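Alldale Two-Finger Gripper Kit: a small lab's buying notes
Reviewed by Henrike Kröger

Our group had a household robotics project to equip last January and a budget that made everyone wince a little. The arms were already paid for. What we still needed was the end of the arm: fingers, a wrist camera, cables, and whatever it takes to bolt all of that together without a week of swearing. I ended up ordering the Alldale two-finger kit, and I've liked it so much that I'm writing up the whole purchase, including the parts of the budget I got wrong.

The price first. We paid $1,352 for the kit, with the camera and bracket included. I had a competing quote from Pronmont that looked cheaper on paper, but it left out the camera mount and the wrist adapter, and once Digby Brunton had added those back in on his spreadsheet the two were close enough that I stopped caring. If you're comparing quotes, ask for the adapter by name. I can't say this loudly enough!

Setup took us an afternoon. The fingers come attached, the adapter takes four bolts, and the cable is finally (finally!) long enough to run down the arm with slack to spare. Calibration was two passes. My only gripe is the printed manual, which covers an older bracket, so go straight to the PDF.

We do dish work, and dish work is where a gripper earns its money. Bowls are slick and curved, tumblers roll, and a wire rack gives you bars to bump into from every direction. I'd worried these fingers would be too chunky for it. They taper nicely, and reaching into a full rack has been a pleasure compared with the blunt pads we used before.

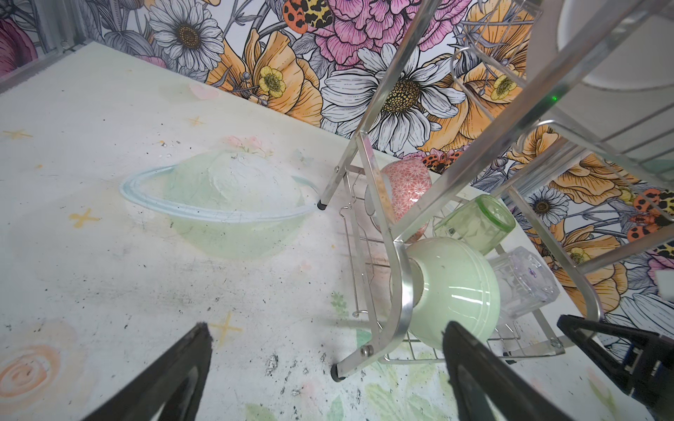

Wrist camera view over the lower basket, with the fingers close to the pale green bowl.

I love that viewing angle. The fingers stay in sight at the bottom, so you can judge the approach, and there's still plenty of rack to see beyond them. Chrome throws reflections, of course, and we spent some time on exposure settings before I was happy. Plan for that if your dishes and racks are shiny.

Now for the things I should have budgeted. Spare finger pads: buy a set with the first order, because shipping on a second small box is silly. Dishes: we set aside $400 for props, racks and replacements, and that has been the right number for us. Mix your materials, too. Nadja Steiner talked me into glass as well as ceramic, and I'm grateful, because clear tumblers are a completely different job from a solid-colored bowl.

Storage is the other one. Our first 16 sessions filled a drive I had expected to last all spring – wrist video adds up fast. Price the drives along with the hardware and put them on the same purchase order.

Would I buy it again? Yes, and I already have. The second kit is going on the arm Valentin Mayrhofer uses, with the spare pads in the box this time.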